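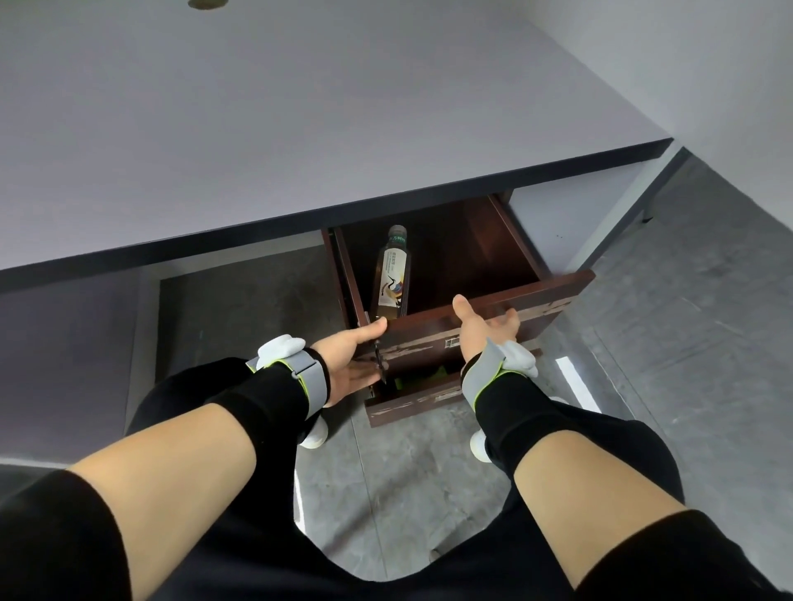 I've wanted to write about desk drawers for ages, and Divya Acharya is the only person I know who'll talk about them for a whole pot of tea! She fits out offices for small firms around Hotberg, mostly with furniture that has already had one life somewhere else, and she has strong views on what to keep. Take a white desktop with a dark edge and a set of reddish-brown wooden drawers under it, the front all pale scratches and peeling patches, with one small metal handle in the middle. I'd have binned the drawers. Divya wouldn't dream of it.

"Pull it out first," she told me. "If it runs straight, I keep it. A tatty front is an afternoon's work – sand it, stain it, go and have your lunch."

I asked about bottles, my own weakness (I keep all sorts in mine). She put her cup down for this one.

"Stand a bottle up in a drawer and it leans, every time. Then you shut the drawer a bit hard and there's a puddle under your stapler. Put it in a box, or wedge it in the corner with something."

Her biggest job so far was in Dratville, a place of roughly 600 desks, where she and her business partner, Ilango Thevar, spent 5 weeks going through drawers before anything could be moved. What do people leave behind? "Soy sauce, keys, birthday cards," she said. "Ilango found two single gloves, both left-handed. He's still got them."

And does she keep her own desk tidy? Long pause.

"The top one, yes," she said. "I don't open the second one in front of visitors."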